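We use cookies to see which pages get read. Accept / Manage choices

Speaker notes: "Do we believe the blurb?"
Wultby Readers' Evening, July

Start without the slides. Ask who has bought a novel this year on the strength of the words "unputdownable" or "twist". Wait for the hands. Mine goes up too.

Say who I am, quickly. Reviewer, mostly crime and thrillers, mostly for people who disagree with me.
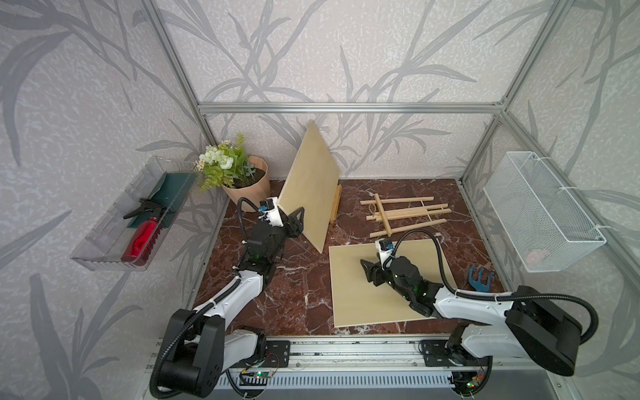
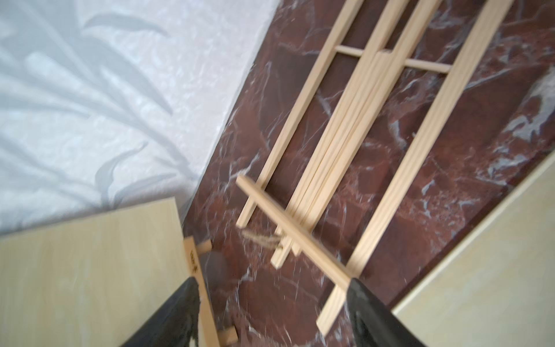

Pale wood, dark red-brown marble.

First point. The blurb is a sales pitch, and we all know that, so why do we keep quoting it to each other? Read out the back of Drunora by Idris Gronow. "A dazzling puzzle that will keep you guessing to the final page." I had guessed by page 60. So had my sister, who skips chapters.

Be fair to Gronow here. The opening on the ferry is very good. The dialogue between the two brothers is the best he has written. My complaint is with the puzzle, which depends on a harbour master failing to read a letter he has been handed. Pause. He is holding it for 30 pages.

Second point. Length. Kilton, by Korkor Agyeman, is a short book, 125 pages in my copy, and I hear people say it feels slight. I don't accept that. Ask the room: slight compared with what? Most of the thick thrillers I am sent would lose a third without anyone in the story noticing.

Read the paragraph from Kilton where the widow counts the spoons. Read it slowly. Don't explain it afterwards, I did that last time and killed it.

What I will say against Kilton is that the last chapter loses its nerve. We have spent the whole book inside one suspicious mind, and then a solicitor arrives and tells us what happened. I don't trust endings that come in by the front door with a briefcase. Somebody will say it is meant to be ironic. Possibly. I read it twice looking for the irony and came away with a headache.

Third point, star ratings. I am told a book with 1,000 ratings must be worth a look. Must it? A rating tells you that somebody pressed a button. It might mean they loved the prose, or the parcel came on time. (Have the two readers' comments ready on a card, the one about the plot and the one about the dented cover. Same score from both.)

If time is short, cut the bit on prize stickers.

Acheampong: keep this to a couple of minutes. It is the family saga everyone is pressing on everyone else. I am nearly persuaded. The grandmother's chapters are superb and the grandson's are homework. Do not give away the fire.

Questions they will probably ask:

Do I ever get it wrong? Yes. I was rude about Gronow's first novel and have since bought it for three people.

Do I finish everything? For a review, always. For myself, no, and I don't feel bad about it.

What should they read next? Kilton, then argue with me about the solicitor.

Water is on the left of the lectern. Finish by 8.45, they lock the side door at nine.

Contact | Copyright Wultby Readers' Evening | Back to top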